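Base cabinet with drawers, Stekar 3 series. Bought for a utility room, in use since March.

## Assembly

The carcass arrives flat, the drawer boxes arrive built. Cam locks and dowels throughout, plus 11 screws for the runners on each side. The manual gets the runner orientation wrong on page 3: the drawing shows the release tab facing up, and it has to face down or the drawer won't seat. Huw Lloyd put together a second unit from the same batch and ran into the same thing, so I don't think mine was a misprint.

Total time was one long afternoon working alone. A second person helps when the countertop goes on. The top is fixed from below with L brackets, and the pilot holes for those are not pre-drilled.

## Drawers

Runners are full extension, soft close, rated at 30 kg per drawer according to the label. I keep hand tools in the lowest one and it sags slightly at full extension, maybe a couple of millimeters at the front lip. The upper drawers hold cable and fasteners and run level.

Front adjustment is by two eccentric screws behind each drawer front. Range is small but enough to even out the gaps. Expect to redo it after the first few weeks of use.

The pulls are short metal bars. Narrow for a gloved hand. Hole spacing on the fronts is not standard, so replacing them with Halar bars means filling and re-drilling.

## Finish

Fronts are a light, birch-like wood finish. Fingerprints don't show much. Pencil marks come off with a damp cloth, marker does not. The white top is smooth and wipes clean, though it shows every coffee ring until you do.

## Against the Wuvico

The Wuvico base unit costs 200 less and has the better manual. Its runners stop at three-quarter extension, and for deep drawers that was enough to rule it out for me. 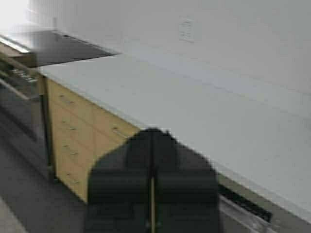
The other difference is the back panel. On the Wuvico it is stapled, on the Stekar it slides into a groove and can be taken out later for access to pipes or wiring. Spare runners are sold in pairs only.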